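Keep the Box
Manaia McKinnon
Nov 12, 2021

My grandmother's necklaces came to me in a freezer bag. All of them, 18 in total, in one lump about the size of a lemon. I sat at the kitchen table in Fallmont with two sewing pins and a saucer of baby powder and got the first chain free just before lunch. By dinner I had four. I want to be clear that I had a wonderful time, because I am the kind of person who likes a knot, but it did get me thinking about how those necklaces had lived before the freezer bag. Every one of them had started out in a box of its own. I know this because she kept the boxes too. They were in a different closet, stacked by size, perfectly clean and perfectly empty.

So here is my opinion, and I hold it with my whole heart: a necklace should live in a box. A small one, with a lid, one chain to a box. I think the little jewelry box is among the best things ever made out of cardboard, and I think we throw it away or store it empty out of a mistaken idea that it's packaging.

Packaging is what you get through to reach the thing. A cereal bag is packaging. The plastic shell around a pair of scissors is packaging, and may it be forgotten. A jewelry box is closer to a tiny room. It has a floor and walls and a ceiling that comes off, and somebody chose the color of the lining. When you lift the lid there's a small pull of air, you feel it in your fingertips, and then there's the chain exactly where you left it. I have opened the same box every morning for three years and I still like that part!

I know what the other side says, because I live with people who say it. They say: get a jewelry tree. Get the board with the hooks. There's a shop called Sandero two blocks from my bank that sells nothing but this sort of thing, racks and stands and spinning towers, and I have walked through it with real admiration. Hooks are pretty. A wall of necklaces looks like a market stall, and if you have heavy beads or big pendants, go right ahead, they'll hang fine and you'll enjoy looking at them.

A thin silver chain is another matter. A thin chain on a hook next to another thin chain is going to find it. Open a window, shut a door too hard, reach past one for the other, and they're holding hands. They also get dull. I hung my favorite chain on a brass hook one whole summer and by September it was the color of a pencil. I put it back in its box after a polish and it has stayed bright far longer than it ever did on the hook. I'm no chemist. Less air, less dust, fewer fingers, that's my entire theory.

Then there are the tray people. Trays have their points too. I bought a Barrientos drawer insert, the one with the long velvet channels, and for rings it's a joy. For chains it works right up until somebody closes the drawer with a hip. I have a hip and I use it. The channels are shallow, the chains hop, and now you've got the lemon again, only flatter.

What I love about boxes is that they ask you to do one thing at the end of the day, and it takes a few seconds. You undo the clasp, do it up again (please do it up again, an open clasp is a fish hook), hold the chain by the clasp end, and lower it in. Let the bottom of the loop touch down first. Then let the rest follow in a lazy curve and stop fussing. People want to coil a chain tightly like a garden hose, and a tight coil is halfway to a knot already. A loose loop with the two sides lying near each other will come up again the way it went down. Lift it by the clasp in the morning and it practically pours upward.

A good lining helps. White is my favorite, because silver shows up against it and you can see at a glance if the loop has crossed itself. Black velvet is what the shops like, and it does make everything look expensive, but it also grows lint, and a fine chain in black velvet under a bedroom lamp is a guessing game. If you have a dark box with a pale inside, you've got the best of both. It looks handsome shut and it's useful open.

And do let the lids be different! This is where I part ways with the matching-set crowd. There's a company, Virna, that will sell you a dozen identical white boxes with a label slot on each, and they're well made, and I gave mine away after a month. I kept opening the wrong one. When every box has its own face you never need a label. You remember that the locket is in the blue one with the bent corner, and the long chain is in the one with the flower on it, and your hand goes there before you're fully awake. A box that only says "Jewelry" in gold script on the lid is telling you something you already knew, and I'm fond of those anyway. They have such confidence. Nobody writes "Spoons" in gold on a spoon drawer, and I think the kitchen is poorer for it.

The painted ones are the ones I'd save from a fire. You find them at craft fairs and tea shops, and sometimes they come around a bar of soap: cream cardboard, a plant done in a few strokes of green, a little red seal stamped near the stem. I'd never pay much for one. I'd also never put one in the recycling. A plain drawing on a plain lid is something you can look at every day for years without getting tired of it, which I can't say for most of what's on my walls.

My sister's objection is space. She says a box per necklace is a mad use of a dresser, and she has measured my dresser with her eyes on several occasions. My answer is that boxes stack and hooks don't. Squares especially. I keep mine two high along the back, everyday ones in front, and I can still set down a cup of coffee and a book. If you truly own more chains than you can box, I'd gently say that some of them aren't being worn, and a chain in a box is the easiest present in the world to hand to a niece. It's already wrapped.

Her other objection is that I'm slow. That one I accept. Dropping a necklace in a dish takes no time at all. But I think those few seconds at night are good ones. You've had the thing on all day, through work and errands and dinner, and now you look at it for a moment before you put the lid on. I check the clasp. I notice if a link is wearing thin. I caught a weak jump ring that way last winter, and it cost me four dollars to fix and would have cost me the pendant.

A few practical notes, as people always ask. Tissue paper is fine but cotton pads snag, so take the cotton out. If the lid is too tight, don't trim it, just leave the box open in a dry room for a day or two. If the covering has started to lift at the edge, a dab of glue stick and a heavy book overnight will usually settle it, though I've left one of mine frayed for years and it closes as well as ever. Cards with nice printing can go in the bottom under the lining, and they make a good stiff floor for a box that has gone soft. Work on a hard, smooth surface when you're sorting. A bedspread will eat a clasp. Stone or tile is ideal, and you can slide the boxes around as you decide who lives where.

As for my grandmother's lump, it took me most of a week, and I've matched all but two of the chains to the boxes in the closet. Matching was the best of it. You'd lay a chain in one and it would look wrong somehow, too long for its floor, and you'd try it in the next and it would drop into a curve as if it had been there since the Carter years. One box had a dent pressed into the lining in the exact shape of a little oval locket. I sat there holding it for a good long while.

The last two chains are in a saucer by the window. I'm in no hurry, there's a craft fair coming up and I plan to take my time over the lids.

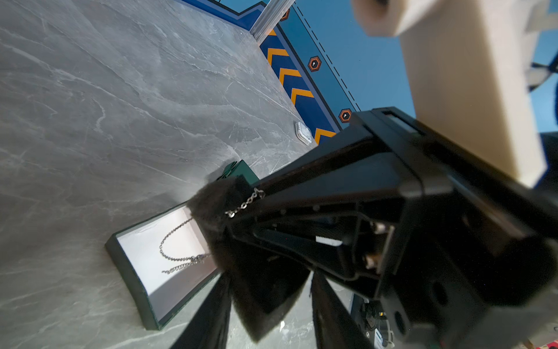
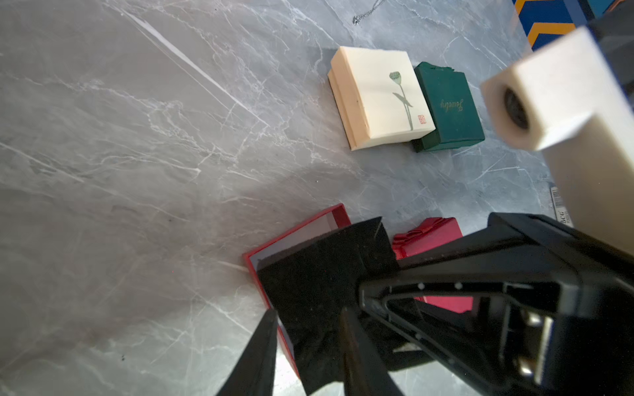
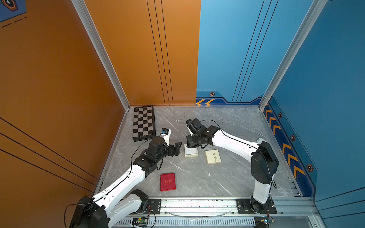 Boxes and marble, with the silver chain in the first two.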